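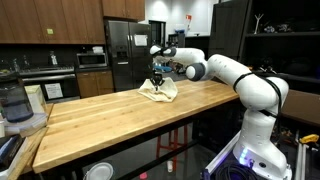
Maren Tolliver
Kitchen and Common Rooms Support, Minja

May 13, 2026

Search tickets Enter a keyword or ticket number Go

Ticket 330: Cloth sticks and drags on the long kitchen table
Status: Open, watching
Area: Shared kitchen, butcher-block table

What was reported

The first message came in through the kitchen mailbox and said, in full, "the table is grabbing the cloth again." I love a short ticket, but I did write back to ask for a bit more, and the reply was very helpful. When you wipe the long table the cream cloth slides along nicely for the first stretch, then slows down and bunches up. If you pick it up from the middle, you feel a little tug before it comes away. It doesn't leave a mark on the cloth, or not one that anyone could find, and nothing smells odd. It's worse in some spots than others.

The "again" puzzled me, so I went back through the old tickets. There was a similar one last August, closed with the single word "cleaned," which I'm afraid was me. Apologies to everybody, and I'll try to leave better notes this time!

What we know about the table

It's the Plevetti table, the long one on the dark metal frame, with the honey-colored top. It gets used for everything: lunch, folding, sorting, somebody's birthday cake. We oil the top now and then with the Bornier board oil, and the last coat went on before this ticket came in. In between it gets wiped down with whatever spray is on the shelf, and for a good while now that has been Orura.

First check: is it the cloth?

I started here, mostly because a cloth is a lot easier to swap than a table. I took the cream one, rinsed it in plain warm water with no soap, wrung it out hard and hung it up until it was properly dry. Then I wiped the whole top again, dry on dry. Same drag, same places. A different cloth out of the drawer did just the same thing, and so did the side of my hand, if I'm counting that as a test (I am). So the cloth is cleared and I'd like to say sorry to it.

While I was at it I laid the cloth out in a loose heap, pressed it down with my palm, and lifted it by the top. Over the good spots it came up in a soft little tent with no trouble at all. Over the bad ones the bottom folds hung on a moment longer. If you want to check a spot yourself, this is a nicer way to do it than rubbing, and you don't have to bend over the table for ages.

Second check: is it food?

It seemed possible that we had a very ordinary jam problem. I pulled the red stool out from under the table so I could get in close, and went over the worst patch with warm water and one drop of dish soap, going along the grain, then dried it right away. A tiny bit of something did come off, and the patch felt better for 30 minutes or so of me admiring it. Then I went to lunch, and when I got back it was tacky again.

I should have waited longer before writing "fixed" in the log. I've taken that line out, in case you saw it and got your hopes up.

Third check: the oil

This is where I think we're getting somewhere. I wrote to the Bornier help line, and the person who answered was patient with me and asked how long we leave the oil on before wiping off the extra. I had to ask around. The answer was that we don't really wipe it off, we put it on and leave it overnight and hope for the best. They said that would do it. The wood takes what it wants and the rest stays on top and goes gummy, and then a spray cleaner on top of that makes a sort of film.

Their advice, which I'm copying here so it doesn't get lost in my mailbox:

- Wipe the top with a barely damp cloth and let it dry completely.
- Rub the tacky areas with a clean, dry cloth, firmly, along the grain. Turn the cloth often.
- If it's still tacky, put on a very thin fresh coat of oil, leave it 40 minutes, and then wipe off everything that will come off.
- No spray cleaner on the top until it feels dry all over.
- Spread any oily cloths out flat to dry, outdoors if you can. Please don't leave them in a heap or drop them in the trash, as they can heat up on their own.

I've kept the cream cloth away from the oil altogether, by the way. It's for wiping and testing only.

Where it stands now

I've done the first two steps on the end that was worst, and I'm pleased so far - the cloth goes down flat and comes up again without that tug. The middle still has three tacky patches. I'd like to leave those a little longer before putting fresh oil on, partly to see whether the rubbing is enough and partly to rest my elbow.

In the meantime, please use the table as usual, only with a plate or a mat under anything sticky, and use a plain damp cloth to wipe up. The Orura spray is fine for the counters and the front of the refrigerator, so carry on there.

If you notice the drag in a new place, reply to this ticket and tell me which end you were standing at, stove end or the other one. "By the window" has come up twice and I couldn't work out what was meant either time.

Still to do

Finish the middle. Write a proper oiling note for the inside of the cabinet door, with the wiping-off part in big letters. Ask Plevetti whether they recommend a different oil for this top, as I couldn't find the care sheet that came with it. If you have that care sheet, I would be so glad to see it.

Contact the Common Rooms desk | © 2026 Minja | Back to top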